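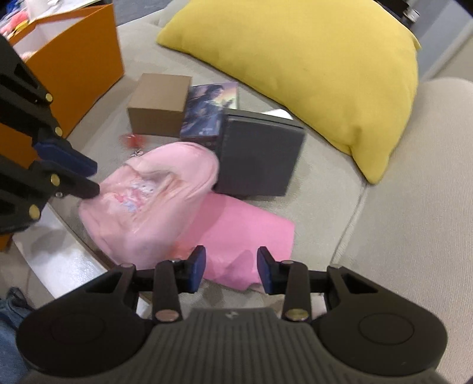

Every couch has one good end, according to the owner of Golura, and she wants you to know you have probably been sitting on the wrong one. She told me this before I had even got my coat off, and then she made me try both ends of the old sofa in her workshop until I agreed with her. (I did agree. The left end was heavenly.)

Golura is a re-upholstery shop in Haltside, up the hill from the bus depot, and I have walked past it for years thinking it sold curtains. It doesn't! She has been stuffing, webbing and stitching in there for 23 years, and before that she learned the trade in her aunt's garage, mostly by ripping things apart.

"Ripping is the best teacher," she said. "You find out who was lazy. I opened up an armchair in August and the last guy had filled one arm with newspaper. Good newspaper, too, I sat and read it."

I asked how she decides whether a piece is worth saving, as my own loveseat has been sagging since we moved and I had a selfish interest in the answer. She pushes down hard on the front rail and listens. If it creaks a little, fine. If it cracks, she'll tell you to go shopping. Then she lifts one front corner a few inches and watches to see if the other leg comes up with it. "If the frame twists, I'm putting a nice dress on a broken chair, and I don't like taking money for that."

A sofa takes her up to 30 hours, and the part she hates is the piping, which she does last and with the radio off. The part she loves is fabric. She keeps a wall of sample books and she has opinions on every one of them. Her favorite at the moment is a heavy wool blend called Birnavetti, and she had me rub it with my thumb for a good long while to prove that it wouldn't pill. Velvet she'll do if you beg. White linen she'll do if you sign something.

"People come in and whisper that they have a dog," she said. "Everybody has a dog. Just say it, and we'll start with the right book."

We got onto cushions then, and I should have known better, because I came for half an hour and it was getting dark when I left. She thinks most seat cushions are thrown out 3 years too early. Flip them and turn them every 2 weeks, she says, and unzip the cover once in a while so you can shove the filling back into the corners. She does hers while she's on the phone with her sister.

Her big job this fall is the lobby seating for the old Sitompul theater, all curved benches, with springs she has to tie by hand. One was upside down on the trestles while we talked, and she kept drifting back to it and tugging at the twine in the middle of a sentence.

I did ask about my loveseat in the end. She wanted to know if it creaked or cracked, and I had to admit I'd never listened. I went home and leaned on it. It creaked, so it's going up the hill as soon as I can borrow a van, and I've already asked her to put the Birnavetti book aside for me.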